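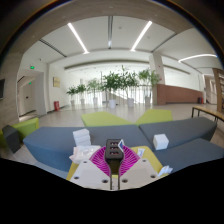

Sturkach, 2018-12-22

I have been meaning to write up the big Bundesitz sofa for months now, and with the lobby quiet before the holidays I finally have the time (and a good seat to do it from). For anyone who has not come through our front doors lately, this is the long gray-blue one with the lime-green backs, all angles and slopes, and I will confess right away that I did not want it. I had my heart set on something with rolled arms. My colleague Mitiku Negussie talked the rest of the building into it, and I grumbled all through April while we waited for delivery.

Well, I was wrong about most of it! The first thing to say is that it is properly comfortable, which you would not guess from looking at all those flat faces and folded corners. The seat is firm and it stays firm. I sat through a whole afternoon of phone calls on it last week and got up without making that noise I make when I get out of the old Dutov armchair at home. The sloping backs suit tall people and short people in different spots, so you have to try a few places before you find yours – mine is toward the middle, by the yellow-green cushion, with the trees behind me.

That cushion deserves a few words of its own. It is set into the sofa so it sits like part of the furniture, and the color cheers up the whole thing on a dark morning. It does show everything, though. Any bit of paper or tissue left on it jumps right out at you from across the lobby, while the gray-blue parts are a great deal more forgiving. We go over it with a soft brush and a barely damp cloth, and so far the color has held up nicely.

What I did not expect is how much people use it as a table. Boxes, bags, papers, somebody's whole morning gets spread out along it, and the seat is wide enough that there is usually still room for a person as well. I suppose that is a compliment to the sofa, but it is also my one real complaint: there is no proper surface anywhere on it. Bundesitz sells a clip-on side table, and I would say order it with the sofa and save yourself paying for delivery twice, as we are about to do.

Putting it together took 2 of us most of a day. The sections are heavy, the instructions are mostly arrows, and we had one piece facing the wrong way until after lunch. Once they are joined they stay joined, and I have not felt a gap open up between them yet. The maker says each section can carry up to 1000 pounds, and I am happy to take their word for that.

If you have a small room, I would look elsewhere. It wants a big bright space with plenty of floor, like ours, and something plainer nearby to rest the eye. The wooden bench beside it does that job very well and is handy for anyone who likes to sit up straight. I had also looked at the Grímsdóttir corner set, which is lovely and softer, but the covers on that one do not come off and I could see trouble ahead.

Would I buy it again? Yes, with the side table, and maybe with a spare cover for the cushion.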